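Open day at Cident, Proltovport

Cident opened its cable works to the public in June and I drove down for it. Proltovport is 32 kilometres off the highway and the last stretch is slow behind the grain trucks, so leave early if you go next year. Parking was on the grass beside the rail siding. Entry was free, with a gold coin donation for the surf club if you wanted a sausage.

I have been pulling data cable in schools and clinics for most of my working life and had never seen any of it made. The guide for our group was Boris Kovačević, who started on the drum floor and now runs the sheathing line. He spoke clearly and didn't rush people with questions.

We signed in at the front counter, got earplugs and a hi-vis vest, and were asked to put phones away on the drum floor only. Everywhere else photos were fine.

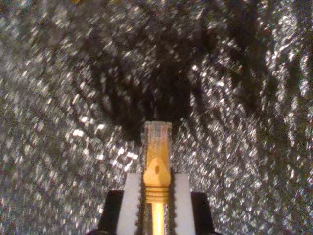

Orange against silver glitter.

The drum floor

Copper rod comes in on pallets and is drawn down through a row of dies until it is thin enough for data cable. It is loud even with earplugs. The drawn wire then goes through an annealing section, which softens it again so it will bend without cracking. From there it is insulated, and the coloured cores are twisted into pairs. Each pair gets a different twist to keep down crosstalk. I knew that from the trade course but it makes more sense when you can watch the bobbins turning at different rates.

Sheathing

Boris took over properly here. The sheath goes on hot and the cable runs straight into a long water trough. Most of the scrap comes from colour changes, as the old colour has to be pushed right out before the new one is clean. They plan the week to go from light colours to dark where they can. Blue is still the biggest seller, and yellow is mostly ordered by hospitals and councils that want one system kept apart from the rest.

He passed around two offcuts, one with the sheath off centre. I could only pick the bad one after he cut it square.
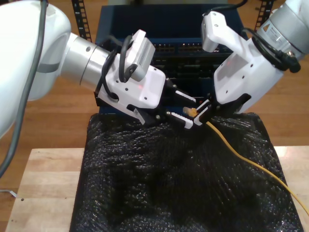
Trade stands

The old canteen had been set up for suppliers. Gashi had hand tools, including a ratchet crimper I liked and a stripper I didn't, as the blade wheel was stiff and awkward with gloves on. Zestance was showing labels and label printers. Their wrap-around labels are good but dear, and I'd want to see one after a summer in a roof space before buying a box.
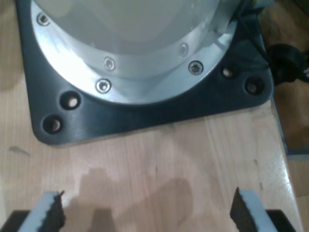 Metal ring and socket screws on a light timber top.

Lunch was in the yard. The vegetarian option ran out early. There was plenty of shade, and a tap for filling bottles near the dispatch office.

After lunch I went to the talk on storing cable, which was short and useful. Keep boxes off concrete, don't stack reels flat, and tape the ends if the cable is going to sit for a while. I have been guilty of all three.

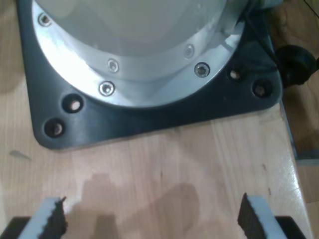 Getting there and costs

Gates close at 4 pm and the last tour leaves two hours before that. Tours are first come, first served, so put your name down at the counter before you look at anything else. Closed shoes are required and they did turn away a man in thongs. The drum floor has steps at both ends, so ring ahead if that is a problem. The coffee van takes cards but the sausage stand was cash only.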